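Bench and Packing Assistants – Used Power Supplies
Grerkska Parts Recovery
Posted 4 October 2020

Grerkska takes in used computer parts, sorts them, tests them and sells the working ones to repair shops and schools. We are hiring two bench and packing assistants for the power supply line. Both jobs are part time to begin with, 24 hours a week, with a full-time place likely for at least one of the two people by May.

Most of the day is spent with metal power supply units and the wires that come out of them.
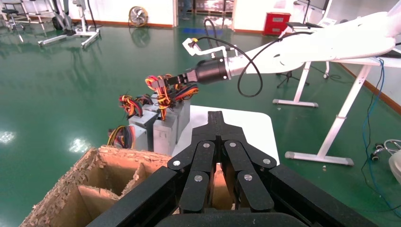
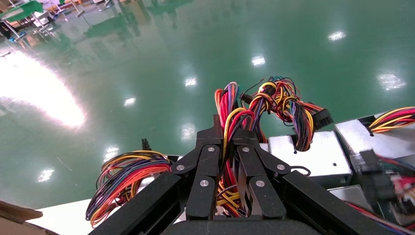
What the job is

Power supplies arrive at our building on pallets, mostly from office clear-outs. Last year the line handled 1,841 units. They come in every state: clean and nearly new, full of dust, missing screws, with the cables knotted into those of the unit next to them. Before anyone can test a unit, its cables have to be freed, laid out and checked. After testing, the cables have to be gathered again so that the unit fits its compartment in the box and the connectors are not crushed on the way to the customer.

You would do both ends of that, the untangling and the packing. Testing is done by our technicians, and you would hand units over to them and take them back.

A normal shift looks like this. You collect a batch from the intake shelf and write the batch number on the sheet. You set the units out on the table, wires all facing the same way. You separate the bundles, working from the connector ends back toward the casing. You look at every connector for bent pins, melted plastic, cracks or missing clips. You look along the wires for cuts and bare spots. Anything doubtful gets a red tag and goes on the lower shelf of the cart. Everything else goes to the test bench.

When the units come back with a green tag you wipe the casings, fold the cables, tie them once and pack them. We use divided cardboard boxes. Many of them are boxes we have used before, and you are expected to judge whether a box will take another trip. If the bottom is soft or the dividers have collapsed, flatten it and put it in the recycling cage. A rough top edge is fine for moving units inside the building but we do not ship in it.

About wires

People applying for this job tend to ask about the testing equipment and hardly ever about the wires. The wires take up most of the time. A bundle may have yellow, red, black and orange wires in it, and sometimes blue and purple, and several kinds of black connector at the ends. Pulling harder does not help and will loosen pins inside the connector, which then shows up as a fault that was not there when the unit came in. We would like you to go slowly for the first few weeks. Speed comes later, and we do not pay by the piece.

You need to be able to tell the wire colors apart, or to have a way of doing so that works for you. If you are color blind, please say so in your application. One of our current packers is, and we have labels and a reference card that he uses every day.

You do not need to know what each wire does. You will pick up the basics in training.

What you will not be doing

You will not open the casings. Power supplies can hold a charge after they are unplugged, and no one on the packing side takes off a cover for any reason. If a unit rattles, tag it and pass it on. You will not plug anything in either, apart from the label printer.

Who we are looking for

No degree or certificate is required. We have hired people from bakeries, from warehouses and straight out of high school. What we need:

Steady hands and patience with small, fiddly things.
Enough reading and writing in English to fill in a batch sheet and follow a printed instruction.
Able to lift a packed box onto a waist-high cart. Anything over the weight marked on the wall is a two-person lift.
Able to stand or sit at a table for up to two hours between breaks. Stools are provided.
On time. The technicians cannot start until the first batch is laid out.

It helps if you have worked with electronics, cable assembly, textiles or packing of any kind, but we will not turn you down if you haven't. A second language is useful as well. A fair number of our regular buyers write to us in Ukrainian.

Pay and hours

Pay is by the hour and is listed on the application form, which also shows the rate after the trial period. The morning shift runs from 7:30 to 1:30 and the afternoon shift from 1:00 to 7:00. You would work four shifts a week. The overlap is there so that the person leaving can tell the person arriving which batches are half done. Please tell us which shift you prefer and whether you could do the other one when someone is sick.

There are two paid breaks of 15 minutes in each shift. Paid vacation builds up from the first day. We supply gloves, safety glasses and an apron. Closed shoes are your own, and we pay 80 dollars toward them once you have finished the trial period.

Distancing rules are in force in the building. Tables are set apart, masks are worn indoors and each person has their own set of tools – side cutters, a plastic pick, a brush and a marker. Do not lend them out for now.

Training

The first two weeks are spent with Marta Sydorenko, who runs the packing side. You start on units that have already been scrapped, so there is nothing to be afraid of breaking. She will ask you to untangle, fold and pack the same batch more than once. By the end of the second week you should be working on real batches with someone checking every box before it is taped.

The trial period is 67 days, counted in calendar days from your first shift. We sit down with you at the halfway point and again at the end. Most people who leave do so in the first month, usually because the work is more repetitive than they had pictured. Please think about that before applying. The same motions come round many times in a shift, and there are stretches when little changes from one hour to the next. Some of us like it for that. Radio is allowed if the whole room agrees on the station, and one earbud is allowed if it doesn't.

The workplace

The power supply line is on the ground floor, with a step-free entrance from the parking lot. There is a kitchen with a refrigerator and two microwaves, and lockers along the hallway. The loading door is opened often, so the end of the room nearest to it gets cold from November on. Bring a layer. The 14 bus stops on the corner and there is a covered rack for bikes.

We share the building with Pylypenko, who repair monitors upstairs, and we use the same freight elevator. Deliveries for them sometimes end up with us and you may be asked to help move them across. Stock records are kept in a program called Arkus. It is old and plain and takes an afternoon to learn.

We expect to handle about 2,000 units in the coming year, which is why we are adding two people now.

How to apply

Pick up an application form at the front desk or ask for one by e-mail. Return it with a short note, half a page at most, telling us what work you have done with your hands. It can be paid work, a hobby or something you do at home. One of the best packers we have had wrote about restringing blinds. A resume is welcome but not required.

Zakhar Moroz reads all applications and will reply to each one, including those we do not take further. Those we would like to meet will be invited for a paid one-hour bench session in place of a formal interview. You will be given several units with their cables tangled and a divided box, and asked to get them ready and packed. There is no time limit within the hour and you can ask questions throughout. Faizal Liew or Marta Sydorenko will be in the room. After that there is a short talk about shifts and start dates.

If you need anything arranged for the session, such as a higher table, brighter light or someone to interpret, put it on the form and we will set it up.

The posting stays open until both places are filled. Questions about the work itself go to Marta Sydorenko, and questions about pay, hours or the form go to Zakhar Moroz. Both can be reached through the front desk between 8:00 and 4:00.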